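Skelton community shop: progress report to Prandura, June

The counter and display part of the grant is now mostly spent. Of the 1,369 pounds allowed for fittings, 332 is left, and we would like to hold it back for a second set of shelves by the door. Stock records have moved from the notebook to a spreadsheet, which lists 263 lines including the freezer.

Small goods used to sit in a basket next to the till and the ones underneath were hard to get at. They now go on clear stepped stands. Chocolate bars are on the top step, small boxes go in the middle, and jars are kept at the bottom where the lip holds them in. The shortbread is usually put at the lower end.

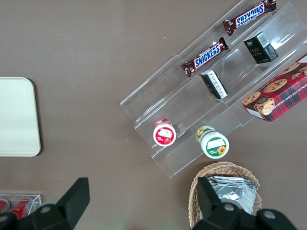 One regular customer told us the lower step was too deep for her to read the prices, and asked whether the labels could go on the front edge as they do at the chemist's. We have ordered label holders from Wukance and expect them before the end of the month. Another asked for more savoury things, so crackers and nuts will be tried on the next order.

Sales of small items are up by some 8 per cent on the spring, though part of that will be the longer opening hours. We still have no good answer for chocolate in hot weather, as the counter gets the afternoon sun. A blind for the side window has been priced and is not in the present budget.

Remaining work: label holders, door shelves, and a stock check before the final claim.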